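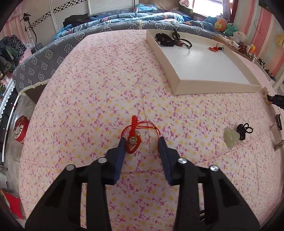 A red cord bracelet and a pale green jade pendant on a pink printed sheet.

In Praise of the Deep Windowsill
By Natália Tavares
1 Nov 2022

I measured the windowsills in our new apartment in Eltton before I measured anything else, and they are 11 inches deep. Eleven! I have been telling people at parties.

The building is an old brick warehouse that Simão Antunes converted into 29 apartments, and the walls are so thick that every window sits in its own little room. Antunes could have boxed out the inside with drywall and pushed the glass back flush, as they did at Rovlow down the street. He left the depth alone, put down plain oak boards, and rounded the front edge so you can sit on it without getting a line across the back of your legs. I want to shake his hand.

Think about what a deep sill gives you. It's a shelf, a seat, a place for the cat, a desk for a kid who refuses the desk. In December, when the sun is low, ours catches light from breakfast until well past lunch, and the angled sides of the opening (he splayed them, bless him) throw it halfway across the floor. A thin wall with a huge sheet of glass gives you more light on paper, and also more glare, and then you buy blinds and keep them shut.

I know the argument on the other side. Paora Pomare, an architect I like and argue with often, says thick walls eat floor space, and in a small apartment every inch is rent. Fine. But I've lived in one of those places, eight floors up with glass to the ground, and I never once put a chair next to it. Those inches by the window were mine and I didn't use them.

New buildings can do this too. You don't need a 100-year-old warehouse. Insulation is getting thicker anyway, so the depth is already there in the drawings, and all somebody has to decide is which side of the wall gets it. Give it to the inside! Set the glass toward the outer face, detail the flashing properly, and spend a little on a decent board.

Clollska, the big scheme by the river, goes up for review next month. I've looked at the sections, and the sills are two inches deep. I'll be there with my tape measure.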